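Chapter 5
The Sink as a Workplace

In this chapter you will learn
How a double sink divides the work of washing up
Why the order of washing matters more than the strength of the soap
How to handle wood, glazed ware and metal in the same load
How to judge a clean knife

Key words: basin, strainer, flange, residue, heel, soak, draining

Ask people where cooking happens and they will point to the stove. Ask a working cook and you may get a different answer! Food starts at the sink, where it is rinsed and trimmed, and it ends there too, when the last bowl comes back from the table. When Odette Millet ran the training kitchen at Jirkside, she asked each new group to keep a diary of where they stood during a morning of cooking. The students always expected the stove to win. One diary, kept by Songül Uysal, showed 90 minutes at the sink in a single morning, and she had only made soup and flatbread.

So this is a chapter about a place most of us use every day and hardly ever study. It is a wonderful place to study. Water, heat, grease, metal, wood and clay all meet in a space you can reach across with one arm, and nearly everything you learned in Chapter 4 about surfaces and soils comes back with a practical job to do.

5.1 Reading the sink

Before you turn on the water, look. What is in each basin? What is lying over the drain? Which pieces can stand a long soak, and which should come out first? Femi Isah, who taught the evening course at Arkmont, called this "reading the sink" and gave it a full minute at the start of every session. A minute feels very long when you are standing there with your sleeves rolled up – but students who took it broke fewer cups and cut fewer fingers.
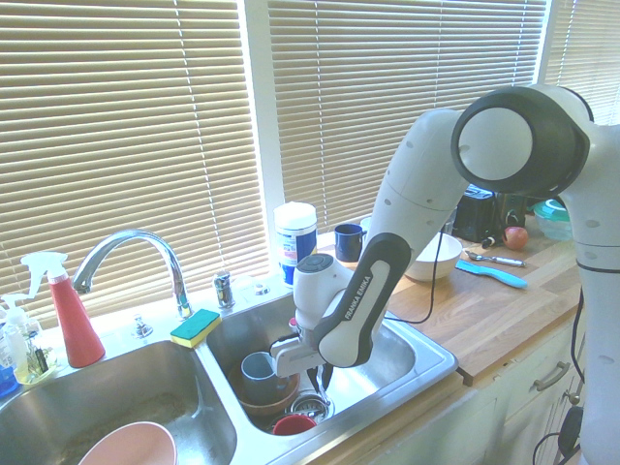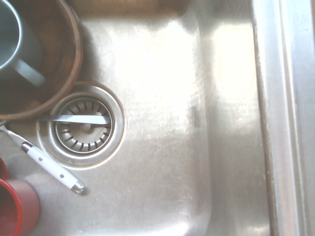

Figures 5.1 to 5.3. Two basins with a sponge on the divider; mugs, a wooden bowl and a white-handled utensil by the strainer; the blade of a table knife on wood.

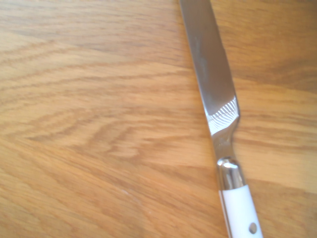 Start your reading with the material. Wood is the impatient one. It takes up water through the grain, swells, and can split as it dries, so wash it quickly by hand and stand it on its edge where air can reach both sides. Glazed mugs and bowls are far more relaxed about water. Their trouble is knocks, especially at the rim and the handle, and a stainless steel basin is a hard floor to land on. Metal cutlery comes somewhere in between. The steel itself copes well with washing, but the joint between blade and handle deserves a careful wipe, as food likes to settle there.

Next, think about the drain. A basket strainer catches scraps while letting water through, and it can only do that if the slots are open. Lift out anything lying across it, empty the basket, and rub the inner rim with the green side of a sponge. People skip this step all the time, then wonder why the basin smells stale by evening.

5.2 Two basins, two jobs

A double sink is a lovely piece of planning. One basin is for washing and the other for rinsing, and the divider between them makes a handy resting place. Decide which is which and stick to it for the whole load. Eylül Kaplan's rule for her students was that soap never crosses the divider except on a dish.

The usual order runs from least greasy to most greasy: glasses, then mugs, cutlery, plates and bowls, and pans at the end. Change the water when the suds go flat or the surface looks oily. Sharp knives stay out of soapy water altogether and are washed one at a time, with the edge facing away from the hand.

5.3 When is a knife clean?

Polished metal can fool you. A blade picks up the color of whatever is near it, and a reflection can hide a smear or look like one. Tilt the blade slowly under the light. Reflections slide along the metal as it turns, while a smudge stays exactly where it is. Try it at home tonight with an ordinary table knife – it takes a few seconds, and you will never look at your cutlery drawer in quite the same way!

Check the flat of the blade first, then the heel, then the narrow part leading to the handle. Dry with a clean cloth, working from the back of the blade toward the edge.

Before you go on

1. Draw the sink you use most often. Mark the drain, the faucet and the places where dishes tend to pile up.
2. Keep a sink diary for one meal, as Songül did, and compare it with a classmate's.
3. Wilma Boersma washes her wooden salad bowl last and leaves it in the rinsing basin overnight. Write her a short, friendly note suggesting two changes.

Section 5.4 turns to water itself, beginning with temperature and what it does to fat.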